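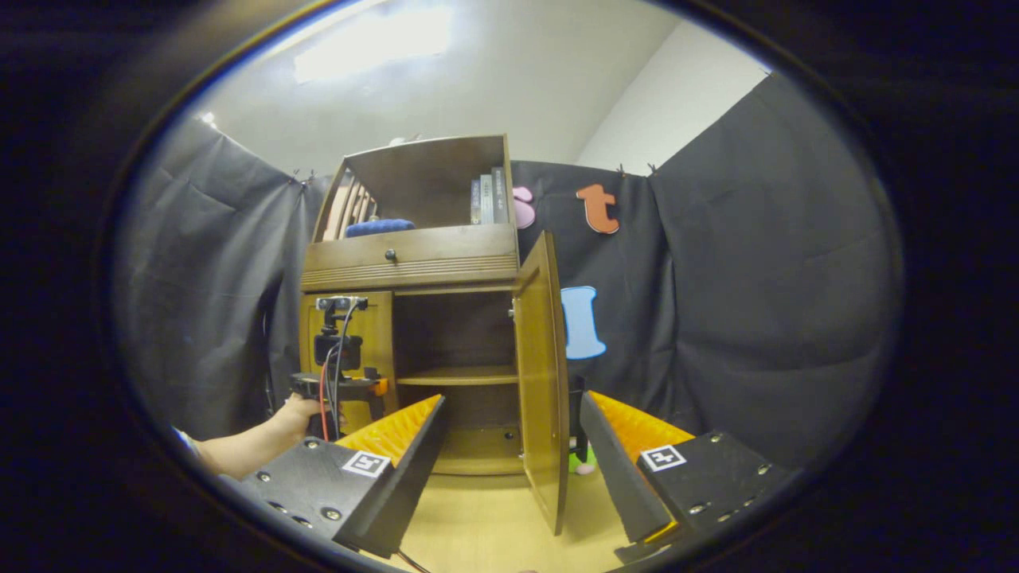 Grestlow Cabinet with Open Top, Drawer and Cupboard

Item 501
Price: $451
Availability: in stock, ships from our Tandeston warehouse
Finish: honey brown

The Grestlow is a freestanding wooden cabinet for a living room, bedroom or home office. It has an open compartment at the top, a full-width drawer under that, and a cupboard with one shelf at the bottom. It is made for us by the Trajkovski workshop, which has supplied our case furniture since the first Flakent catalog.

Top compartment

The open top has a back panel and side panels, so books can stand at either end without a bookend. Most customers use it for paperbacks, a lamp or a folded throw. The floor of the compartment has the same finish as the outside and can be wiped with a damp cloth. If you plan to keep a potted plant there, put a saucer under it. Standing water will mark the finish in a day or so and the mark does not come out with polish.

Drawer

The drawer runs the full width of the cabinet and has one small round dark knob. It slides on wooden runners. There is no soft-close hardware and none can be fitted. The drawer is meant for table linen, papers, chargers and similar light items. Do not store tools or canned goods in it. If it begins to stick, rub a plain white candle along both runners and work the drawer in and out until it moves freely. Spray lubricants collect dust and should not be used on wood.

The knob is held by one screw from the inside of the drawer front. Any standard single-hole knob will fit if you want a different look. Keep the original screw.

Cupboard

The curved molding above the doors is grooved along its length and is the part of the cabinet that collects the most dust. A soft paintbrush cleans it better than a cloth. The doors have a raised edge and a vertical grain in light and dark amber stripes, and the stripes differ from one cabinet to the next, so please do not order a second unit expecting a match. Two silver metal hinges carry the right door, one near the top and one near the bottom. The shelf inside runs across the middle and suits board games, shoe boxes or stacked plates.
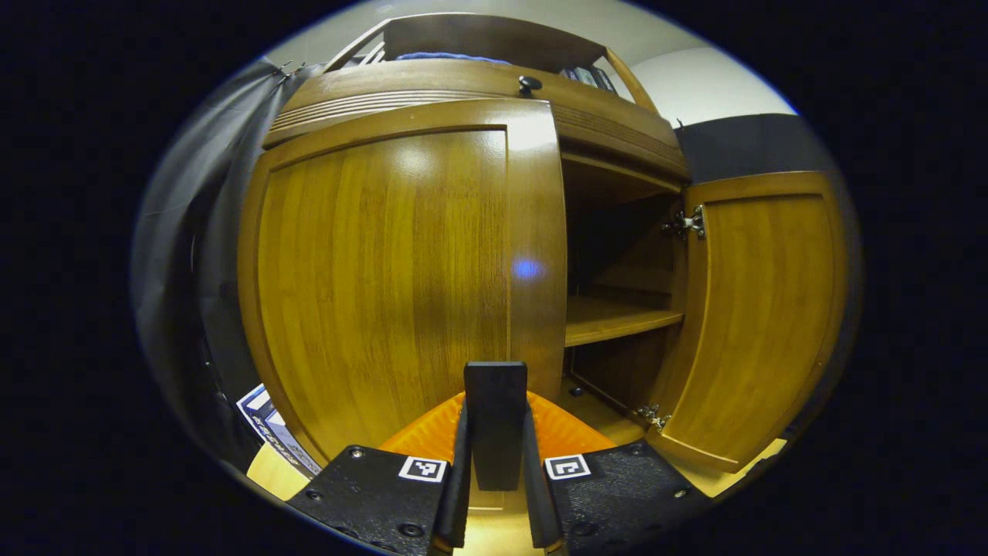
Choosing a spot

Leave enough floor in front for the doors to swing out and for someone to stand while using them. A curtain can hang next to the cabinet, but keep it clear of the doors so the fabric does not catch when they close. Stay away from radiators and heating vents. Dry heat causes door panels to shrink, and in January we get more calls about rattling panels than in the rest of the year put together. A rattling panel is not a fault and usually settles when the heating goes off.

On carpet the cabinet may lean forward slightly. Use thin shims under the front until it stands level, then check that the doors stay where you leave them. A door that drifts open on its own is nearly always a leveling problem. Adjust the floor contact before you touch the hinges.

Wall strap

A wall strap and two screws come in the hardware bag. Please use them, especially in a home with children. The screws supplied are for wood studs. For masonry or plasterboard you will need your own anchors.

Delivery and assembly

The cabinet comes in 4 cartons. The cupboard, drawer and top compartment are packed separately and the doors are wrapped on their own. Check the cartons before signing for them and write any damage on the driver's sheet - we can replace a part quickly if it is noted at the door, and slowly if it is not.

Two people should do the assembly. You need a Phillips screwdriver and a soft surface to lay the parts on. Build the cupboard first, set it in its final place, then add the drawer section and the top. Do not fully tighten the hinge screws until both doors are on and lined up.

Care

Dust with a dry cloth. For fingerprints use a cloth dampened with water and a drop of dish soap, then dry the surface right away. Paste wax once a year is enough. Do not use silicone polish or anything with bleach.

Direct sunlight will darken the finish over time. Move objects on the top from time to time or you will see their outlines later.

Returns and parts

Unassembled cabinets can be returned within 100 days in the original cartons. Assembled cabinets can be returned only for a fault. Hinges, knobs, shelves and drawer runners are kept as spares. Quote the item number and say whether the part is for the left or right side.

Questions about parts and delivery go to Valbona Kelmendi at the Tandeston office. Please include your order number.

Price and details last checked April 23, 2019.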